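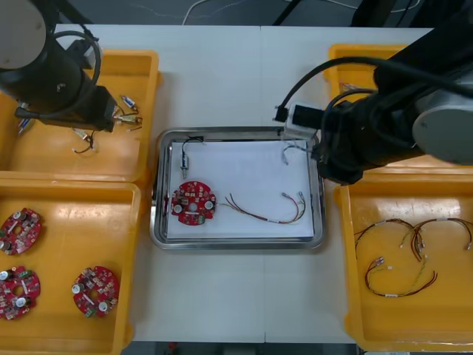 Lot 300 is mine!! The whole streetcar token hoard, and I got it for $750 with the fee in. I drove home from Botero with the box belted into the passenger seat and kept patting it at red lights. The dining table is under siege now. I've got tokens in soup bowls, in the muffin tin, in the lid of the box they came in, and I keep forgetting which bowl is which. What I want is a pair of orange plastic bins like the ones at that workbench, one for little odds and ends and one for flat round things, on a nice clean white table. Will look at the hardware store tomorrow. Muffin tin has to go back before Thanksgiving anyway.

1999-10-25, so I can find this later.

The sale list said 1,048 pieces and I haven't checked. Too busy looking! Most are the plain Stetberg brass with the S cut out of the middle, the kind I've had in my drawer since I was a kid, worn so smooth that the rim is the only thing left to feel. But mixed in with those are the white metal ones from the Zestau line, which only ran along the river and closed early, and I had never held one before tonight. They're smaller than I pictured. The lettering is lovely, tall and skinny, with a dot between GOOD FOR and ONE FARE. One has somebody's initials scratched on the back, R.K. or maybe B.K., and I like it better than the perfect ones.

Called Yasuo Higuchi as soon as I got my coat off. He was as worked up as I was. He says to look for the 2 cent school fare with the die crack running through the T, and he wants first refusal if there's a double. Told him fine, but he has to trade me the Ishida depot check he's been sitting on since April. Long silence, then "we'll see."

Sachiko Noguchi was at the sale too, went home with the box of ferry tickets and looked thrilled. She showed me one with the punch hole shaped like a tiny bell. Boris Sýkora bid against me right up to the end and then came over and shook my hand, very decent of him. He wants to see the Zestau pieces at the next club night so I'll bring all of them, in proper flats. Need more flats. Need the good ones without the soft plastic, the last batch turned a token green.

Not cleaning anything!! Writing it here so I stick to it. A rinse in distilled water for the ones with dirt packed in the cutouts, pat with a towel, done.

Found one more while I was writing this, stuck to the bottom of the box with old tape. Oval, two holes, looks like aluminum. Can't read the name yet. Where did I put the big magnifier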